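Friday afternoon at the Clanik open house

I went to the open house at Clanik on Friday, after my early shift. I had read about it on a paper in the window of the Galang bakery, and I wanted to see the practice rooms, where people learn or relearn the small things of a day at home. My neighbor had told me it was only brochures and coffee. There was coffee, but I saw few brochures.

From Tristow station it is 9 minutes on bus 123, and then a short walk uphill. The sign at the gate is small, so I passed it one time and came back. At the desk they write your name and give you a sticker with a number. I was visitor 145, and it was only a quarter past two.

The house is simple inside. On the ground floor there is a long corridor with rooms on both sides, and every room has one theme - laundry, kitchen, paperwork, sleeping. You may walk in and stay as long as you like. I stayed longest in the room for setting the table, because my aunt had to learn this again after her illness and I remember how tired she was after one lunch.

What I liked is that they use normal things and not special ones. The table is a white folding table, like many families keep for guests. There is a steel dish with a wide rim, a lavender bowl, a teal mug, one fork and one spoon. I have almost the same mug at home.
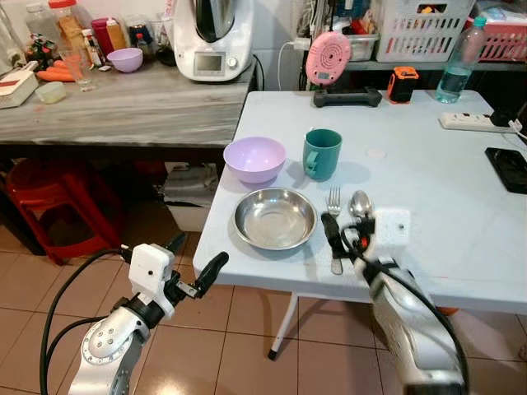
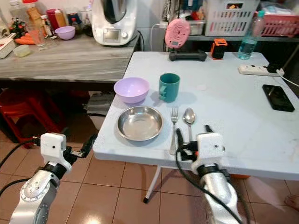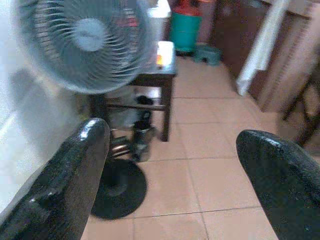

I asked at the information desk if they change the dishes often. The answer was that they keep one set for a month, and the August set is the one I saw. They also said that a place setting for one person is the best start, and later they add a second person and a glass. It sounded sensible to me.

In the paperwork room I was less happy. It was warm, the forms had very small letters, and two chairs were not enough for all who wanted to try. The laundry room was better, but the line was long and I left it after ten minutes.

The building itself was a storehouse of the Kendico company before. On the wall near the stairs you can still see the number 1182 painted in black. I asked what it means but I got three different answers, so I will not repeat them.

Entrance is free, and coffee is paid in coins only. The last bus down to the station leaves at ten past six. I took the one before it.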